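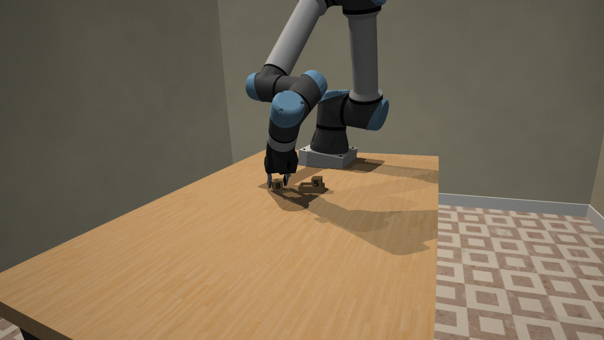

Lurnville Bus Stop Names – README

What's in here

Every stop name on the Lurnville and Vurkbridge local routes, typed up from the printed timetables. 2,682 rows. One row per stop per route, so a stop served by three routes shows up three times. If you want unique stops, drop duplicates on stop_code, not on name. There are 10 different stops called Church Street.

Files

stops.csv – the main table
old_names.csv – former names where I could find them, 881 rows
routes.csv – 55 routes, short name and both end points
notes.txt – scraps, mostly spelling arguments

Columns in stops.csv

stop_code – as printed on the pole. Text, not a number, leading zeros matter
name – as printed in the timetable, capitals and all
name_clean – my version, abbreviations spelled out
route – matches routes.csv
seq – order along the route, outbound only
town – Lurnville or Vurkbridge, blank for the stretch in between
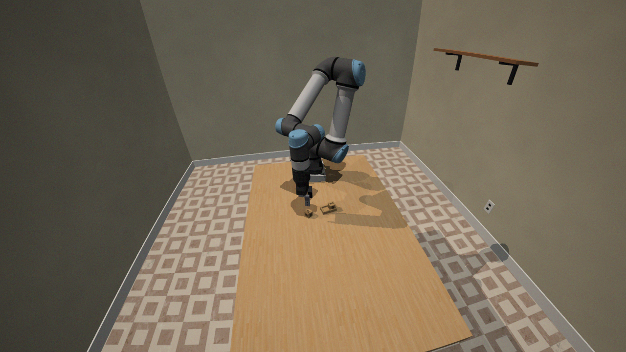 Inbound order is not just outbound backwards. The one-way streets by the market mess it up. I started an inbound column and gave up, might get to it.

Spelling

Timetables don't agree with each other. Balogh Avenue is also Balogh Av, Balogh Ave. and once Ballogh Avenue. All kept as is in name, all fixed in name_clean. St is the bad one – could be Street or Saint. Did those by hand. Probably a few wrong still, St Mark St took me two goes.

Apostrophes: stripped from name_clean. Kept in name, but some are curly and some are straight. Sorry. File is UTF-8, if Excel shows you junk use the import menu and dont double click it.

Old names

Mostly from a box of folded maps and the backs of old day passes. A name is in old_names.csv only if I saw it in print. The year column is the year on the map, not the year the stop was renamed. Lots of blanks there. 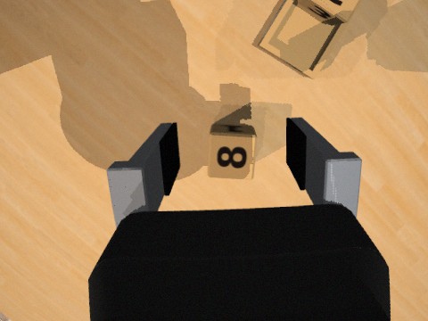
Posted by the Irnia timetable pages, 2024-03-17

Known problems

Route 7 changed in October and the new leaflet has two stops swapped compared to the poles. I went with the poles.
Request stops aren't marked. They should be.
School runs left out completley.
Some rows have a trailing space in town. Trim before you join.
No coordinates. Please don't ask, I only have the printed stuff.

Using it

Do what you like with my typing. A link back is nice. The timetables themselves belong to whoever printed them, so no scans in the download.

Fixes

Send the stop_code, the route and what the pole says. A photo of the pole helps a lot. Please don't send the whole file back with edits in it – I can't tell what you changed.

Next up: inbound order, then request stops, then the Vurkbridge night routes if I can find a leaflet.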